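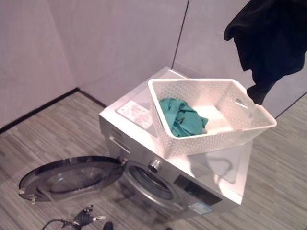

The water meter at this address was fitted in March, and the present note sets out what has been learned from reading it. Before that month the household paid a fixed annual charge, and consumption was a matter of guesswork. The charge is now worked out on volume, and it seemed proper to establish where the volume goes. The washing machine was the first suspect, as it generally is. A machine of the usual front-loading kind, with its round door left wide open and the grey rubber gasket in plain view, looks as though it must take a great deal of water, and visitors to this house have often said so. The readings do not bear this out. Laundry came third, behind the shower and the lavatory cistern, and it would have come fourth had the garden not been given over to gravel some years ago.

The method was simple. The meter sits beneath a small iron cover in the front path. It was read each evening and the figure entered in a ruled notebook, with a short remark beside it where the day had been out of the ordinary: guests, a bath, windows washed. On certain days a second reading was taken directly before and directly after a single task, with all other taps shut. Black digits on the dial show cubic metres and red digits show litres. Readers who take up the same practice are advised to carry a torch and to wear gloves, as the chamber in our path is home to a good many slugs.

The first useful finding concerned a leak. In the second week the meter was seen to move overnight when no one was using water. The loss was small enough to escape notice on any one day, but over the period for which it was measured it came to 1,583 litres. The fault lay in the cistern on the upper landing, where a worn washer was letting water slip into the pan without a sound. A few drops of food colouring in the tank confirmed it: the water in the bowl was faintly green by breakfast.

Yasuo Tanabe, who lives opposite and spent his working life in the maintenance of public baths, was kind enough to look at the valve. His view was that the whole inlet assembly should be replaced. A new one was ordered from Protimach and took 16 days to arrive, during which time the cistern was isolated at night. The work itself was finished before lunch. The old assembly has been kept in the shed, for reasons that are not shared by everyone in the household.
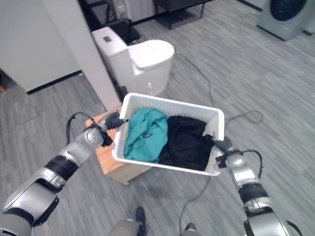
With the leak attended to, the evening figures became steady and comparisons could be made. Showers proved to be the largest single item. The variation between members of the family was considerable, and names are withheld by agreement. A kitchen timer was introduced and set at six minutes. It was later reduced to five, which was found to be too short for the washing of long hair, and the longer setting was restored. A flow regulator was considered at the same time but the pressure in this part of Hulatgate is already poor in the mornings.

As to laundry, two changes were adopted. Part loads are now held over until there is enough for a full one, and the extra rinse is used for towels only. The short programme was tried and given up. It used less water per wash but left detergent in the heavier cottons, and these then had to be rinsed again.

Washing up by hand deserves a separate word. It had been assumed here that a bowl of water must always be the thrifty course. This holds if the tap is turned off between items - a discipline which some of us possess and some of us do not. The bowl has been retained. A larger one, bought from the hardware shop in Hernevberg while on holiday, did not fit the sink and is used for soaking lentils.

Rainwater has not been dealt with in this note. A butt stands at the rear of the house and is joined to the downpipe, but its tap drips and no reliable account could be kept of what was drawn from it. It is intended to mend the tap and begin a separate page in the notebook next spring.

Correspondence on the subject of silent cistern leaks is welcome, in particular from anyone who has fitted a replacement valve of the Ong pattern. Ours makes a low humming note as the tank fills, and it has not yet been settled whether this is normal.

Posted 15 Dec 2025
Reading time: 4 minutes

Contact | © All text the author's own | Back to top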